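Flulside Community Forum > House & Garden > Broadband dropping every evening

kettleandtoast wrote:
Anyone else in Flulside having trouble with Noduno after tea? Mine's fine all day, then from seven-ish I can't watch a thing. Paid for 900, got 78 last night stood right next to the router. I've rung them twice and both times they had me turn it off and on again.

moss_on_the_roof wrote:
Same up our end, since July. My neighbour is with Ivum and hers never budges, which is galling when we share a wall. Are you testing on wifi or with a cable? They'll ask.

kettleandtoast wrote:
Wifi. I haven't got a cable long enough, and the laptop hasn't got the hole for one anyway.

Parsnip78 wrote:
Then you don't know what you're getting, sorry. I had months of moaning at Noduno and the line was perfect – 790 on a cable, any time of day. The trouble was inside the house. Everybody's telly is on at once of an evening and all the wifi is shouting over itself. Get one of those little adaptors and test it properly before you ring again.

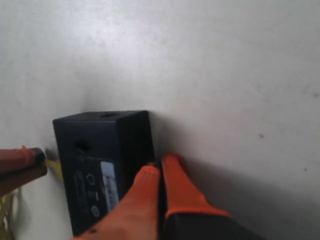 Other thing I'd do is move the router off the floor. Mine was behind the sofa next to the fish tank, and shifting it up to the landing did more than any phone call. Change the channel while you're at it, it's in the settings page.

moss_on_the_roof wrote:
Don't agree with that, not for everyone. I'm wired straight in and I still drop to nothing at eight o'clock. They've sold too many on our cabinet and they know it!

Parsnip78 wrote:
Fair enough, but you've tested yours. OP hasn't.

huangfan wrote:
I gave up and bought a Huang mesh set. Lovely upstairs, no better in the kitchen, and it cost more than I told my other half. Wouldn't rush to do it again.

kettleandtoast wrote:
Right, adaptor ordered. Router is currently on the floor behind the telly, so I'll move that tonight (don't all shout). If it's still rubbish on a cable I'm off to Ivum, they're doing 1000 for less than I pay now.

moss_on_the_roof wrote:
Check your contract end date first. They wanted a silly amount to let me go early.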